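Filed under: Visits | Magnetic resonance

The Flotberg open day in November 2018 promised a benchtop NMR that would "replace the big magnet". I went with Hema Devadiga, who runs our 400, and neither of us came home convinced.

The demonstrator ran ethyl acetate, which any 60 MHz instrument can manage. We had brought a peptide sample and were told there was no slot for it. The shimming took nine minutes, against the four in the leaflet.

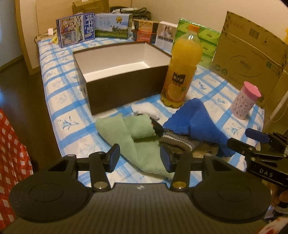 Orange juice and an open box on the patterned sheet.

Urquijo's talk on relaxation times was better - real data, awkward peaks left in. Questions about drift over 30 hours got a brochure in reply. I'd want a week alone with one before signing anything.

Recent posts
Turkoletti probes: a second look
Cryogen prices since March
Prikier software, still no batch mode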